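3/28/24 - burger cell, evening session at Rodstead

Picking up from the last entry, where the lettuce was still beating me. Short version: lettuce is okay now, tomato is the new problem, cheese is still waiting its turn. Kasun, if you read this before Saturday, skip down to the to-do list, but please read the bit about the wrist cable too!

Started with the boring stuff. Homed the arm, ran the Perska script that touches off on the table, and then spent far too long hunting for the hex key that fits the gripper screws (it was in the drawer with the tape, where I'd put it so I wouldn't lose it). Laid a fresh sheet of paper in the tray. The paper slides if the stack gets nudged, and I've gone back and forth on taping it. Left it untaped again tonight. If the paper has moved, something pushed when it shouldn't have, and I like having that tell for free.

### Placing the tomato

The sequence as it stands in Rasarow is bottom bun, lettuce, tomato, patty, cheese, top bun. I know, I know, some people want the lettuce higher up. Kasun and I had this argument already and he lost. The lettuce goes low because it's the springy one and I'd like to deal with it while the stack is short.

Bun went down fine from the start. Lettuce needed the gripper to open slower than I thought, otherwise one of the frilly edges catches on a finger and the whole leaf comes back up with the arm. Dropped the opening speed to 40 percent and it let go cleanly every time after that.

Then the tomato. The slice is light and flat and the fingers come to a point, so there isn't much contact to work with. It picks up nicely out of the rack because the slot holds it upright for me. Coming down over the lettuce is where it gets touchy: too high and the slice drops crooked, too low and I squash the lettuce, which then pushes back and flips the slice off toward the rim of the tray. I wrote down two good release heights and they don't agree with each other, which tells me the lettuce is sitting differently from run to run. Well, of course it is, it's a floppy leaf.

What I settled on for tonight is to go down at the slower approach speed, stop when the current on the lift joint bumps up, then open. Basically press it on and let go. It's a hack. It does seem to be a pretty good hack though, and I'd sooner keep it than measure the height of a piece of fake lettuce for the rest of my life.
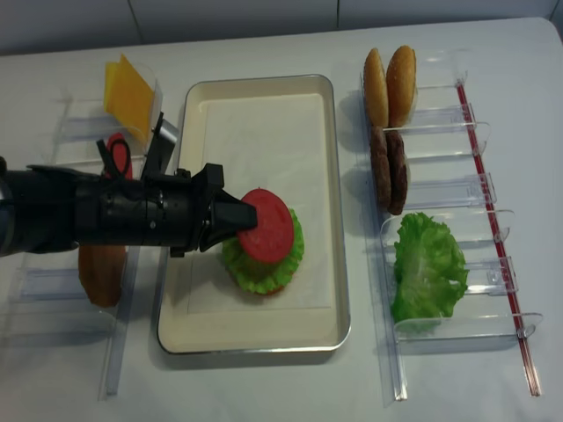 ### Wrist cable

The thin cable loop by the bracket bugs me. It stands up high enough that when the arm swings over to the left rack I can imagine it hooking on the cheese. Hasn't happened yet! I pulled a bit of slack back down the arm and it was better, and then the wrist rotated for the next pick and took the slack right back again. So it needs a proper clip and a little service loop further down, where the wrist motion doesn't tug on it.

Please don't zip tie it to the bracket. I did that in an earlier version and the plates have edges on them.

### Rack notes

Both racks are holding up better than I feared. The slots do most of the alignment work for us, and I'm really glad we went with standing everything on edge. A pick from a standing part is just a straight-down move with the fingers on either side, no clever angles. The flat-lying version we tried in the beginning was miserable.

Things I noticed while shuffling parts by hand between runs:

- The cheese squares lean on each other and fan out. Fine for a person, bad for an arm that expects one square in one spot. Either a divider goes between them or I load a single square at a time.
- Patties overlap a bit in the right rack. Same complaint, less urgent, because they're stiff and chunky and the fingers find them anyway.
- The lettuce gets the big compartment and still bunches up. I fluffed it by hand before each pick, which is cheating, and I'm writing it down here so I can't pretend later that I didn't.
- Buns at the wall end of the right rack are the longest reach. The arm gets there, but it isn't graceful. I'd slide that whole rack toward us by 40 mm if the tray weren't already happy where it is.

I also stopped with the arm parked out of the way and the stack left at tomato stage, to look at how everything sits with no fingers touching it. Worth doing more often, I think. I could see lettuce sticking out past the tomato all the way around, which is what I want, and just a sliver of the bottom bun showing under the leaf. I was worried the bun had crept off to one side underneath. Nothing I could see said so, but I couldn't see much of it either. Next time I'll stop one layer earlier and check the bun by itself.

The stack does sit a little left of center on the paper. The target in Rasarow is the center of the tray, so I've got an offset somewhere, probably in the tool point. The Bepari fingers are longer than the ones I calibrated with and I have a sneaking feeling I never updated the sideways number, only the length.
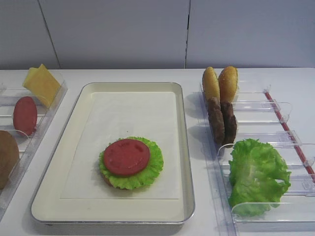
### To do

1. Redo the tool point with the Bepari fingers on. All the numbers this time, sideways ones included.
2. Clip and service loop for the wrist cable. Kasun, you've got the good clips, could you bring a few?
3. Wrist angle for the cheese pick. I have it at 86 degrees from the old fixture and I don't trust it. Jog in by hand, watch the corners, save whatever looks right.
4. Divider for the cheese. Cardboard is fine for a first go.
5. Clean up the press-and-release routine so the current threshold lives in the settings file and isn't buried in the middle of the script (sorry).
6. Patty on tomato. Haven't tried it with the new fingers at all. My guess is that the weight helps, and that the stack starts to lean if the tomato isn't flat.

Controller is off, key is back on the hook, and the food is still in the racks, so please leave it standing the way it is. I'd like to do the whole thing bun to bun before the Rodstead open evening in April, even if it's slow. Slow is fine, people love watching slow - as long as the top bun stays on.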